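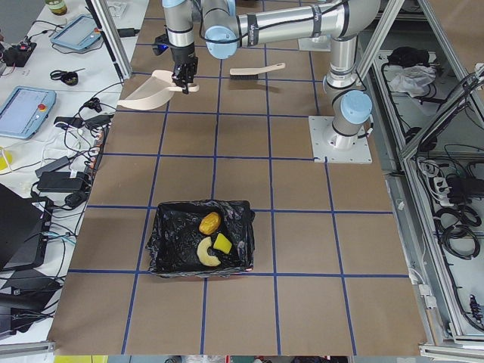

Beige dustpan, hand brush with pale wooden handle, lined bin. Posted with item 45.

Search this board Enter keywords

Facilities and Housekeeping Board - Small Tools and Waste

Sawatzky_Facilities
8/25/21
Members are invited to comment on the proposed standard for bench cleaning sets at the Sawatzky building. The proposal is one dustpan, one hand brush and one lined bin for each work surface. The sets would be stored at the bench and would replace the shared cupboard on the second floor. Comments will be accepted until the November review.

Drunis_Stores
The Stores office supports the proposal in general. We would ask that the brush be specified more closely. A wooden handle is acceptable in dry areas, but our office has replaced 134 of them at the Drunis site, mostly from rooms with sinks. A plastic handle should be permitted as an alternative.

northwing_desk
We respectfully disagree with the previous comment. Black bristles on a wooden block have performed well in our rooms for several years, and staff prefer the grip. Handles left standing in water will fail whatever the standard says. The remedy is a hook.

Peklow_Custodial
Our concern is the bin. A rectangular bin standing on the work surface takes up space that the bench user needs, and the liner in the picture is crumpled inside it. Peklow practice is to fold the liner over the rim by 2 inches and press it into the corners before use. Small items otherwise settle in the folds and are missed when the bag is changed.

Sawatzky_Facilities
The comment on liners is noted and will be added to the draft. With regard to location, a bin on the surface is intended for light items only, such as the toy food shown. Floor bins will remain in place for general waste.

Drunis_Stores
May we ask whether play items belong in a waste bin at all? At Nurnar, the yellow cubes and pineapple slices are returned to a tub and washed. If the same bin is used for both purposes, good pieces will be thrown out with the sweepings.

northwing_desk
On this point we agree with Stores. A second container without a liner would settle the matter - a label alone would not be sufficient.

Peklow_Custodial
A second container is a second object to clean. We would accept it for playrooms and object to it elsewhere. The budget line stands at 2,741 for the year and does not allow for two containers at every bench.

Sawatzky_Facilities
The draft will be revised to permit an unlined container in playrooms only. The question of the brush handle remains open, and further comments on it may be posted in this thread.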